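Imani Whitfield talks faster when the subject is failed grasps. "I love them!" she says. "A miss tells you so much, and for years we just threw them away."

Her method, which the group calls Billik, keeps every miss and has the arm try again a little to one side, so each object gets up to five attempts before the software moves on. After 80 trials on objects it had never handled, the success rate had climbed by 11 points over the old planner.

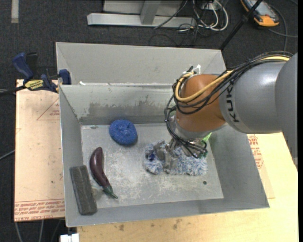 The arm over the front bin, with an eggplant and a blue sponge still on the floor.

Soft things gave her the most trouble. "Anything fluffy has no real edge, so where do you pinch?" Whitfield says. Her labmate Lyle Pettigrew had bet on suction, and he still brings it up (often).

Next she wants fuller bins, with objects piled on top of each other. "We tried it once in April and it was a mess," she says, laughing. "A really interesting mess, though. I've got eight pages of notes on it."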